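The Last Inch: How Households Judge What Is Left in a Container

Section: Findings from the kitchen diaries
Urmila Dwivedi
April 2, 2024
9 min read

We expected the kitchen diaries to be the dull part of this project. The survey had already told us that people in Wokley and Osberg throw away food and household liquids they believe to be finished, and the diaries were meant to fill in small gaps: when, which shelf, who decided. What came back was far richer. The 128 households who kept diaries wrote in the margins, drew levels on the covers, argued with their own earlier entries, and in many cases went back to a container they had declared empty and used it for another week. This section is mostly about that second look, and I think it is the most interesting thing in the whole study.

Each household kept its diary for nine weeks, starting in February. We asked for an entry whenever someone in the home described a container as "nearly empty," "running low" or "done," whether aloud, in a text message or on a shopping list. We didn't define any of these terms. That choice drew some worried comments at the planning stage, and I'm very glad we kept to it, as the words turned out to carry most of the meaning.

Take "running low." In the survey it looked like a simple statement about quantity. In the diaries it was almost always a statement about a coming event. Flour was running low when a birthday was near. The same bag, at the same level, was "fine" in a week with nothing planned. One Osberg household wrote "rice low" on a Monday, crossed it out when a dinner was canceled, and didn't mention rice again for the rest of the diary. Cooking oil followed the same pattern, with a twist: people who fried food rarely but in large amounts called a bottle low at a level that daily cooks described as plenty.

"Nearly empty" worked differently. It had much less to do with plans and much more to do with effort. A jar of honey became nearly empty at the point where a spoon no longer came out full. Ketchup became nearly empty when it had to be shaken. Dish soap got there when the pump began to spit. In all of these cases the amount left could vary a great deal from home to home, but the moment of annoyance was strikingly steady. Diarists who couldn't agree with their own partners about how much was in the jar agreed at once about when it had become a nuisance.

This matters for how we read older work on the subject. It has been common to treat estimates of leftover contents as a problem of eyesight, as if each person were a measuring jug with a certain error. Our diaries suggest that people in real kitchens hardly ever try to measure in the first place. They remember how the thing behaved the last time they picked it up. The weight in the hand, the sound, the speed of the pour and the number of tries it took are all part of the judgment, and they come before any careful look at the level.

Looking does come into it, and the way a container is held can change what the eye reports. In an upright bottle the level is a line, and most people know how to read a line, even if they read it loosely. Once the bottle is on its side, the contents spread out along its length and that familiar line is gone. In a clear bottle with pale golden-yellow liquid showing near the neck and along the bottom (Figure 2), it is surprisingly hard to say how many uses remain, and we found diarists giving very different answers for their own bottles depending on whether they were kept standing in a door rack or lying on a shelf.

The households that stored bottles flat were a small group, mostly people with short refrigerators or deep drawers, and we hadn't planned to study them at all. They deserve a project of their own! Several wrote that they had stopped trusting their eyes and simply bought a new bottle after a certain number of meals. Others stood the bottle up on the counter before writing the shopping list, and one diarist called this "asking it properly," a phrase I have been repeating to colleagues ever since.
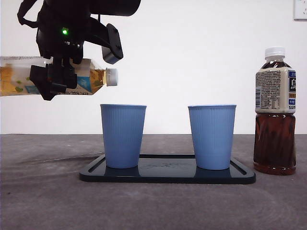
Opaque containers produced the most inventive habits. Milk cartons were lifted and swirled. Detergent jugs were tilted until the handle felt light. A family in Wokley kept a rubber band on the outside of their laundry liquid and rolled it down after each wash, and by the end of the diary the children had taken over the job and were defending its accuracy against their father, who preferred to shake. Cereal boxes were judged almost entirely by ear. There was a lovely run of entries about salt, which people believed they could hear but could not, and which was therefore bought far too often. More than one household ended the diary with a shelf of half-used salt and a note to themselves about it.

We had assumed that see-through packaging would put an end to this kind of improvising. It did not, and the reason seems to be that people don't look at a container until something has made them doubt it. A clear jar at the back of a cupboard is just as unknown as a tin. Diarists described being "shocked" by jars of lentils that had been in plain sight for weeks. Visibility helped when the container sat somewhere the eye passed daily, such as beside a kettle, and did very little anywhere else.

The word "done" brought its own surprises. In the survey, "done" was taken to mean that nothing was left. In the diaries it was closer to a decision. A container was done when somebody in the household had given up on it, and that person was usually the one who would have to buy the replacement. This gave rise to a quiet and very readable kind of family politics. In shared student houses, things were done early, with plenty left inside, and a fresh one would be opened next to the old. In homes where one person handled both the cooking and the shopping, things were done late, often after being rinsed, scraped or stood on their heads overnight. Taşdemir, writing about shared offices, describes a similar pattern with coffee and calls it the cost of being last. We find the phrase fits kitchens at least as well.

Rinsing deserves a paragraph to itself. Diarists who rinsed out containers with water, vinegar or stock, and used the rinse in cooking, reported it with obvious pride. They also kept the longest entries. Tomato paste went into soup, mustard jars became salad dressing, and the last of a jam jar was shaken with warm milk for a child. None of these people described what they were doing as saving money, though we asked about it directly in the closing interviews. They talked about taste and tidiness, and about having been taught to do it by an older relative. When we told one Osberg diarist that we were studying waste, she corrected us and said that in her kitchen we were studying soup.

There are limits to what the diaries can show. People who agree to keep a diary are likely to be people who enjoy noticing things, and by the middle of the period many were plainly noticing more than they had at the start. Some entries thin out toward the end and then pick up again just before the closing interview, in fresh ink. Liquids for cleaning are certainly under-reported compared with food, and medicines were left out by design. We also can't separate the effect of the container from the effect of the shelf it lives on, and for the flat-stored bottles discussed earlier that is a real weakness. A follow-up would need to move the same container between positions in the same home.

Even so, the pattern across the two towns was so consistent that we feel comfortable making a practical suggestion. Advice to households has tended to ask people to check their supplies more often. The diaries point toward checking at a better moment, just after use, when the hand still remembers the weight. The households that wrote their shopping lists immediately after cooking had fewer duplicates in their cupboards than those that wrote them at the door on the way out. They didn't look harder or longer. They wrote the note while the memory was fresh, and many of them did it with a wet spoon in the other hand, as the stains on our diaries cheerfully confirm.

The next section turns to the closing interviews and to the question of who in the home keeps the running list, on paper or in their head.

Related papers
Who Writes the List? Memory and Shopping in Shared Homes
The Back of the Cupboard: A Walk Through Osberg Pantries
Zedar on Jars: A Short Review
Being Last: Coffee, Courtesy and the Office Kitchen

Reader comments

marigold_k
The salt thing is my house. We have so much salt. I read this paragraph out loud at dinner and got a look from my husband, who does the shopping.

T. in Wokley
Did you ask whether people with pets behave differently? I can judge my own cereal by ear just fine but the cat food bag fools me every time, probably because I'm filling the bowl half asleep.

Pell
Really enjoyed this. I'd love to see the diary template in an appendix, including the wording at the top of the page. Leaving "running low" undefined is a bold choice and I would like to try it with my class.

marigold_k
Update: I checked, and there was more behind the flour.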